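Bolovell Home 4G Router: review
8 December 2020

We live on a gravel road outside Breltwood, past the point where the phone company stopped pulling decent copper. For years our choice was between a DSL line that gave up whenever it rained and a satellite plan with a monthly cap that the kids could finish off in an evening. When a new tower went up on the Skemerport side of the ridge, I cancelled the satellite and bought a Bolovell fixed wireless router to run off it. I've used it since February as our only connection, for work, school and television, so this is a long-term review and not a first look.

What's in the box

The router itself, a power adapter, a short yellow network cable, two paddle antennas and a folded sheet of instructions. No SIM card is included and no wall bracket, though there are keyhole slots on the back if you have your own screws. The casing is white plastic with a matte finish and it stands upright on a base that clips on. The base is a bit light for the height of the unit and ours has gone over a few times when somebody pulled the cable.

Setup

The instructions tell you to insert the SIM before connecting the power, and you should do it in that order. I didn't the first time and the router refused to see the card until I restarted it. After that it found the network by itself and was online in a few minutes. The default Wi-Fi name and password are on a sticker underneath.

The admin page is plain and quick to load. You can change the network name, set up a guest network, block a device, and see how much data has gone through in the month. The data counter drifts from what our provider says, always on the low side, so if you're on a capped plan go by the provider's figure.

There is a phone app as well. I used it for a week and took it off again. It asks you to log in every time, and everything in it is done faster on the admin page.

Placement

Where you put this thing matters more than any setting. I started in the kitchen, where the old DSL jack was, and the signal light showed 2 bars out of 5. Speeds were usable in the morning and poor after supper. I then carried it around the house on an extension cord and ran a speed test in each room. The upstairs bedroom on the ridge side was the clear winner, with a steady 4 bars, and that's where it has stayed.
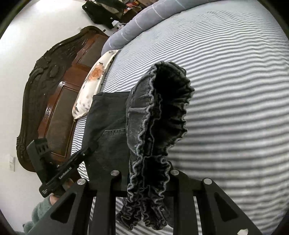

Keep it off the floor and away from metal. On the windowsill it did well but got warm in the afternoon sun, so I moved it to the top of a bookcase beside the window and lost nothing. Our windows are older double-glazed units without a coating. A neighbour with newer low-emissivity glass had a much harder time with the same router and ended up mounting an outside antenna. The Bolovell has two sockets on the back for that, under rubber plugs, and it switches over when you choose "external" in the admin page. I haven't needed to.

Daily use

For ordinary things it has been good. Video calls hold up, two people can stream at once, and large files for work go up in the time it takes to make a coffee instead of overnight. Evenings are slower than mornings, as you'd expect when everyone on the tower gets home, but it rarely drops so far that we notice.

Wi-Fi range is only fair. From upstairs it covers the main floor and reaches the near end of the porch. It doesn't get to the shop. I ran a cable down to an older access point to cover the basement and that has worked without trouble. There are two network ports on the back, which was enough for us, but anyone with a lot of wired equipment will want to add a switch.

Online gaming is possible. My son complains about the lag at busy times, though he complained more about satellite.

Reliability

In the first weeks the router locked up every few days and had to be unplugged. A firmware update fixed most of that. It doesn't install updates on its own, so go looking under the System tab when you first set it up. Since the update I've restarted it perhaps once a month.

It has no battery. When the power goes out, so does the internet, even if the tower stays up. I plugged ours into a small backup unit from the hardware store and it carries on through the shorter outages.

Compared with the Vahidi

Before settling on this one I borrowed a Vahidi router for a couple of weeks. The Vahidi has better Wi-Fi and a heavier, more stable base. On the cellular side it was weaker in our house, never doing better than 3 bars in the same bedroom. If you're close to a tower and have a big house, I'd lean toward the Vahidi. At our distance the signal was what counted.

Support

I called once about the lock-ups. The wait was long and the person was helpful, and sent me the link to the firmware. Email support took more than a week to answer a simple question about the antenna connectors.

Who should buy it

If you're rural, can get a 4G signal at one window at least, and have a plan with enough data, the Bolovell is a solid buy. Check your coverage with a phone on the same network before you order. Take the phone upstairs when you do it, and try again after supper.

Good: strong reception, simple admin page, external antenna sockets
Not so good: light base, poor app, updates have to be installed by hand
Rating: 4 out of 5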